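Short Games Deserve More Love
Menaka Bhattacharjee

I finished Skalemham in 20 minutes last night, and then I played it again, and then once more with the sound up because the music in the second half is so good! It's a tiny puzzle platformer with one castle, one key and a jump that feels perfect from the first press. I've had bigger games sitting on my drive for months that never gave me an evening like that.

Big games get the big reviews, and I understand why. There's more to write about. But a small game can take one idea (in Skalemham, every door you open closes another one) and play with it until you're grinning at the screen. 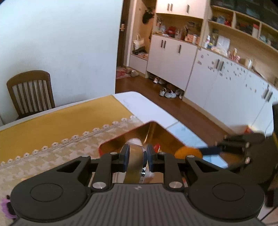
Should a game this short cost money? I think it should, and I'd happily pay the price of a coffee for it, the same way I'd pay for a good song.

Dronum is the other one I keep pushing on friends. It has 2 levels and a scoreboard, and my best run is 3,771 points, which I'm far too proud of. The second level drops the floor out from under you right at the start - I yelled the first time - and you learn to love it.

So please, if you run a game site, give these little ones a page of their own. I'd read it every week, and I'd send in my own list tomorrow.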